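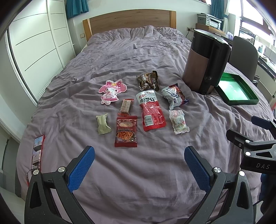
摊在被子上的零食包装：粉色的美乐蒂造型袋、红白长袋，还有印着一碗红辣面条的暗红色小袋

零食倒在床上以后

收拾家里的零食，很多人第一步都是把它们倒在床上。餐桌上通常有水杯、电脑和没拆的信，地板要先拖一遍，沙发有缝，小包装掉进去要把坐垫掀起来找。床是一般人家里最大的一块软平面，被子铺开就能用，东西倒上去也不响。

为了写这篇稿子，我在Tirnport走访了六户人家，看他们怎么买、怎么放、怎么清理家里的零食。六户里有合租的，有带孩子的，有一个人住的，也有一对退休夫妻。他们的住处都不大，最小的一户只有一间房，吃饭、工作和睡觉都在同一扇窗户旁边。六户里有五户是在床上完成清点的，剩下那一户用的是孩子的爬行垫。

我自己也整理了一次，时间是星期二晚上，从八点弄到将近十点。下面写到的做法，有些是他们的，有些是我试过之后改的。

从哪里开始

先把所有地方的零食都找出来。这一步比想象中费时间。

厨房吊柜里的那些最好找，一般是整包买回来的饼干和坚果。难找的是散的。背包侧袋里有，外套口袋里有，电脑桌抽屉里有，车里有，玄关放钥匙的碟子里也有。合租的那一户，三个人共用一个厨房，但每个人房间里都还有一个自己的袋子，挂在门后。住户说厨房里那些是“公共的”，门后的才是真正会吃的。

带孩子的那户情况更复杂一些。孩子参加生日会带回来的小袋子，里面是糖、贴纸和一个哨子，家长把袋子原样塞进柜子，过一阵又塞进去一个。清理的那天一共翻出四个这样的袋子，其中一个里的软糖已经粘在了贴纸上。

我的做法是拿一个大购物袋，从大门开始，顺着墙走一圈，见到就往袋里放，不看日期，也不拆。走完一圈再回到床边一次倒出来。如果边找边看，多半走到第二个抽屉就会坐下来吃。

倒之前，被子要抖平，有褶皱也不要紧，但最好别让被角卷起来，小包装会滚到被子底下。浅色床品可以垫一条旧床单或者一块大浴巾。坚果类的袋子封口常常不严，碎屑掉在被面上，用粘毛滚筒能粘掉大部分，油渍粘不掉。那对退休夫妻用的是一块铺野餐用的防水布，背面有点凉，正面印着格子，他们觉得格子正好可以拿来分类。

摊开以后看到什么

零食放在柜子里的时候，眼睛看到的是袋子的侧边和封口。摊开以后，正面全朝上，样子差别就出来了。

头一样是颜色。辣味的偏红，这一点几乎没有例外，红底黑字，或者暗红底上一张食物照片。面类零食喜欢印一只碗，碗里堆得很满。巧克力和威化一类多用棕色配白色。海苔、抹茶和一部分坚果用绿色，深浅不一。给孩子看的，或者给喜欢卡通形象的大人看的，用粉色和浅蓝。

再一样是形状。大多数袋子是长方形，因为制袋机做长方形最省料。少数是异形的，沿着卡通形象的轮廓裁出来，耳朵和裙边都在。这类袋子摆在货架上显眼，放进收纳盒却占地方，耳朵总是顶着盖子。合租那户有一位住户专门留异形袋，吃完以后冲洗、擦干，夹在一本旧杂志里，已经夹了厚厚一叠。

还有文字。Tirnport是个港口城市，进口食品店多，一户人家的零食里同时有中文、日文、韩文和英文包装很常见。看得懂正面，不一定看得懂背面。进口食品一般会另贴一张中文标签，标签贴得低，有时正好压住原来的日期，两个日期的写法又不一样，有的先写年，有的先写日。清点时碰到这种，先放到一边，最后统一查。

最后是大小。这一项在摊开之后最让人意外。六户人家里，单片、单颗、单条的独立小包装都占了大多数，大袋反而少。大袋买回来，拆开，里面还是小袋，外面的大袋扔了，日期和配料表也跟着扔了。小袋上往往只有一行很小的喷码，有的连喷码都没有。

小包装的麻烦

小包装的好处很清楚。一次吃一份，剩下的不受潮，出门带着方便，分给别人也干净。退休夫妻那一户，血糖需要控制，家里的饼干全换成了独立小包装，每天下午四点各吃一包，吃完把空袋压在杯子底下，当作吃过的记号。

麻烦在于它们散得太快。一袋独立包装的米饼，拆了大袋以后，三天之内就会分布到家里各处。包里放两个，桌上放三个，剩下的倒进罐子。再过一个月，没有人记得罐子里的和包里的是不是同一批。

Skurnora是Tirnport本地的一家散装零食店，在Sinaga街上，店面窄而深，两边都是透明的斗，按重量称。店里把价格最高的放在齐胸的位置，糖果放在最下面一排，孩子伸手能够到。顾客拿一只纸袋，各样抓几个，最后一起称。六户人家里有四户常去。纸袋上会打一张小票，写着重量、金额和称重当天的日子，没有单品的保质期。店员的建议是把小票留在袋子里，一个月内吃完。我问过的四户里没有一户留小票。

我自己有一年的小票，原因是付款方式绑了记账软件，软件每次都会提示拍照。翻出来加了一遍，那一年在这家店花了1242元。单次的金额都不高，最多的一次也只是一顿普通晚饭的钱。把这个数字写在纸上贴到柜门里面之后，我去店里的次数少了一些，每次买的倒是没有变少。

按什么分

六户人家有六种分法。

一个人住的那户按口味分，甜的一堆，咸的一堆，辣的一堆。住户说晚上想吃东西的时候，脑子里出现的是味道，不会出现“膨化食品”四个字。缺点是有些东西两边都能放，比如海盐焦糖味的坚果，放到哪一堆都找不着。

带孩子的那户按谁能吃分。能给孩子的放低处，不能给的放高处，大人自己的放在不透明的盒子里。盒子外面贴的标签写着“电池”。

合租那户按主人分，每人一个颜色的夹子，夹子夹在袋口，没有夹子的默认大家都能吃。这个办法用了半年，后来夹子不够用，有人开始用橡皮筋，橡皮筋没有颜色上的约定，就吵过一次。现在他们在袋子上用油性笔写一个字。

退休夫妻按星期分，七个小篮子，一天一个，星期天晚上一起装。

第五户是一对刚搬来的年轻夫妻，按产地分。他们一个从南方来，一个从北方来，两边父母都定期寄东西，分开放是为了视频的时候能马上拿出来给对方看，说明已经收到，也正在吃。

第六户按日期分，最先到期的在最前面。这家的住户在便利店上过几年班，习惯了先进先出，家里的牛奶也是这样排的。

我试过其中三种，最后留下来的是日期和口味合用。先看日期，把一个月以内到期的全部挑出来，单独放一个敞口的篮子，摆在桌上。剩下的再按口味分进盒子。敞口篮子里的东西会先被吃掉，原因很简单，它就在手边，也不用开盖。

关于日期

“保质期”和“还能不能吃”是两件事，这个说法大家都听过，真正整理时还是会停下来犹豫。我的处理办法比较省事，没有拆封、没有鼓包、过期不到一个月的饼干和硬糖，自己吃。坚果、肉类和带夹心的，过了就扔。有小孩和老人的家庭应该更严，过了就不要留。

坚果要多说两句。坚果变味往往早于包装上的日期，尤其是夏天放在灶台旁边的。闻一下，有旧油漆或者陈油的气味就不要吃了，也不要想着炒一炒能救回来。核桃和松子变得最快，带壳的慢一些。小包装的每日坚果里，果干会把水分传给坚果仁，时间长了，坚果仁发软，果干发硬，两样都不好吃。

巧克力表面起一层白，多数时候是温度变化造成的，口感会变粉，味道淡一些。拿来煮热牛奶可以。

肉干和豆干的独立小包装要看有没有胀气。真空包装如果摸上去已经松了，里面的东西可以在袋里来回滑动，就当作坏了处理。

面类和米粉类的辣味零食，油包和调味粉是分开的，油包比面先变味。很多人把多出来的调味包单独攒在冰箱门上，几户人家里都见到了。调味包上大多不印日期。如果要攒，拿油性笔写上拆开的月份，写“五月”两个字就够了。

日期印得看不清的，对着灯斜过来看，喷码会反光。还看不清的，用手机拍下来放大。仍旧看不清，就按买来的时间估，估不出来的扔掉。整理那天晚上，我因为看不清日期扔掉的，比因为过期扔掉的多。

容器

容器是整理里最花钱的一步，也是最不急的一步。六户人家里有两户是先买盒子再整理的，盒子买回来尺寸不合适，后来装了别的。

先把东西分完，量一量每一堆有多大，再决定用什么装。鞋盒可以用，月饼盒可以用，茶叶礼盒的盖子翻过来是一个很好的浅托盘，边沿有两指高，放独立小包装正合适，取用的时候一眼能看到底。硬纸盒用久了会沾油，沾了油就换一个，反正是别人送的。

如果要买，建议先想清楚三个尺寸：柜子内部的深度、层板之间的高度、柜门打开后实际能通过的宽度。第三个最容易漏。铰链会占掉一截，盒子量着刚好，推进去的时候卡在铰链上。

Cetex的透明收纳盒在Tirnport的家居店里很容易买到，六户中有三户在用。我用的是700毫升的那一种，方形，四边有扣，能叠。一只能装下一大袋拆散的米饼，装卡通异形袋就只能装两三包。透明盒的好处是能看见里面，坏处也是能看见里面，放在桌上的盒子，一个晚上就会空。想少吃的人可以选不透明的。

密封罐适合装已经没有独立包装的东西，例如散称的花生、瓜子和小麻花。罐口要比手宽，否则每次都要倒，倒出来的总比想吃的多。干燥剂不要混用，大袋里原来带的那一包可以跟着转进罐子，摸着已经发硬结块的就扔了。小孩家里要把干燥剂挑出来，放到孩子碰不到的地方处理掉。

夹子比盒子有用。长条形的封口夹，买一把放在剪刀旁边，开袋的时候顺手就拿了。把夹子放在离零食最远的抽屉里，它就永远不会被用到。木头晾衣夹也行，夹力不太够，袋口要多折两道。

放在哪里

零食的位置决定了吃的次数，这一条几户人家都同意。

放在床头的吃得最多。床头柜的抽屉开着就能伸手，灯都不用开。一个人住的那户曾经把一整个抽屉腾给零食，后来牙医提醒了一次，就把抽屉换成了袜子，零食挪到门口的鞋柜上层。住户说夜里为了一块饼干走到鞋柜前面，要穿拖鞋，要开灯，走到一半通常就回去了。

放在工作桌旁的排第二。这一类人选零食有讲究，不能掉渣，不能沾手，声音不能大。开视频会议的时候撕袋子，对方听得很清楚。有人提前把袋子全撕开，倒进一个小碗。小碗的容量就是当天的量，吃完不再添。我用的是一只装80克坚果刚好平口的瓷碗，原先是蘸酱油的。

放在厨房的吃得慢，也最容易过期。吊柜的最上层基本等于不存在，放上去的东西要等到下一次搬家。要是非用不可，放大包的、日期远的，并且在柜门内侧贴一张纸，写上里面有什么。

避开热源。除了灶台，还有冰箱侧面、暖气片上方、电热水壶和空气净化器这类电器的旁边。年轻夫妻那户把巧克力放在路由器上面，理由是那里平。

避开气味。香皂、洗衣液、樟脑丸和茶叶都不要跟零食同放。米饼最容易串味，跟香皂放过一个星期的米饼，吃起来就是香皂。

蚂蚁是另一回事。Tirnport的老楼夏天都有蚂蚁，糖放在高处也没有用。密封盒外面要擦干净，盒底常常沾着一点糖粉，人看不到，蚂蚁找得到。

清理床

零食都装走以后，床还要收拾一遍。

先把被子拎起来，两个人各抓两个角，往地上抖，再扫地。一个人的话，把被子从一头卷到另一头，碎屑会集中在最后那一道褶里，用吸尘器的扁嘴吸掉。深一点的颜色看不出渣，躺下去才知道，所以颜色深的更要吸。

枕头底下和床垫与床头板之间的那条缝要看一下。硬糖会滚到那里。带孩子的那户在缝里找到了一颗没有包装的，颜色已经分辨不出来，同时找到的还有一只耳环。

有油渍的话，当场撒一点淀粉或者爽身粉，压一张纸巾，过半个小时拍掉，再用洗洁精点洗。等到第二天，棉质被套上的油印会变得很难处理。辣油的红色比油本身还难去，洗完在太阳下晒，颜色会淡一些。

有两户人家在整理那天顺便换了床品，说反正要换。也有一户直接躺下睡了。

吃不完的怎么办

清点以后一定会多出一些不想吃的。原因各种各样，口味买错了，收到的礼物不合适，凑满减多拿的，旅行时觉得好吃、带回家以后觉得一般的。

没过期、没拆封的可以送人。合租那户在楼道的窗台上放了一只纸箱，写着“自取”，头一天晚上放，第二天早上就空了，连箱子都没有了。后来他们改用托盘。办公室的茶水间也是一个去处，放在咖啡机旁边，到下午三点基本会消失，除了酸梅。

送人的时候把日期近的写明白，过敏原也写一下，花生、牛奶、麸质这几样最要紧。外文包装看不懂配料的，就不要给别人的孩子。

可以做菜的做菜。受潮的薯片压碎，裹在鸡肉外面烤。味道太甜的饼干打成粉，加黄油压在模具底下当蛋糕底。海苔剪成条放进汤里，出锅前放。受潮的虾条可以烤箱低温回脆，时间要短，颜色一变就取出来。吃腻了的牛轧糖，切小块跟棉花糖、饼干一起再做一次雪花酥，做出来比原来更甜，这一条不太推荐。

剩下的要扔，包装和食物分开。大多数小包装是复合膜，外面一层塑料，里面一层铝，按Tirnport的分类规则归其他垃圾。纸盒压平，单独收。里面的食物倒进厨余。一小包一小包地撕开倒掉，很花时间，一个晚上撕下来，手指会疼，用剪刀快一些，把小袋排齐了一起剪。第六户的住户说，这件事做过一次以后，在店里伸手的时候会想起来。

预算和数量

问到一个月花多少钱买零食，六户都说不多。再问具体数字，五户说不知道。

年轻夫妻那户后来查了一下，搬家那个季度花了2000元，其中有一部分是招待帮忙搬家的朋友，有一部分是给两边父母回寄的。他们觉得这笔钱不应该都算成零食，讨论了一阵，决定分开记。分开记了两个星期，又合到了一起。

控制数量，几户人家的办法都落在容器上。盒子装满就不买，盒子空了再买。这个办法的前提是盒子只有固定的几只，不能再加。退休夫妻的七个篮子就是这样，放不下的那一包，当天下午吃掉，或者送给楼下。

购物清单也有用。清单上写“零食”两个字没有用处，要写成“米饼一袋、海苔一袋”。去Skurnora之前先吃饭，店里下午五点以后人多，闻着烤栗子的味道排队，纸袋会越装越满。称重之前可以在秤旁边站一会儿，把多抓的放回去，店里有一把专门的夹子，不用不好意思。

网购的问题在满减。差一点到满减线的时候，页面会推荐一些单价低的小东西，这些小东西就是后来散落在抽屉里的那些。有一户的做法是差多少就用纸巾去凑，纸巾不会过期，床底下也放得下。

多久整理一次

说法不一。按日期排的那户每个月看一次，花十分钟，不用倒出来。带孩子的那户跟着换季走，收厚衣服的时候顺便翻一翻口袋。合租那户要等有人搬走，搬走的人把自己的袋子从门后摘下来，倒在床上挑，不带走的留给剩下的人，大家围着床站一圈，各自拿。

我给自己定的是每两个月一次。第一次花了将近两个小时，第二次四十分钟，主要的时间用在找那些散在外面的小包装上。背包侧袋里又有了，外套口袋里也有，是两颗薄荷糖和一条已经断成三截的威化。威化的袋子没有破，我站在玄关把它吃了，然后接着去翻电脑桌的抽屉。

整理时手边可以备着的东西

大购物袋一只，旧床单或者浴巾一条，剪刀，油性笔，封口夹，粘毛滚筒，两只垃圾袋，一只装食物，一只装包装。再倒一杯水，中间一定会试吃，辣的放到最后试。

容器先不用准备。家里的鞋盒和礼盒找出来擦一擦，用上一个月，看看哪一只总是空的，哪一只总是盖不上，然后再拿着尺子去量柜子。

Sinaga街上的散装店晚上九点关门，关门前半小时，斗里的碎饼干会装成小袋低价卖，袋子上贴着当天的标签。碎饼干做蛋糕底最合适，买回来当天就用，用不完的放冷冻。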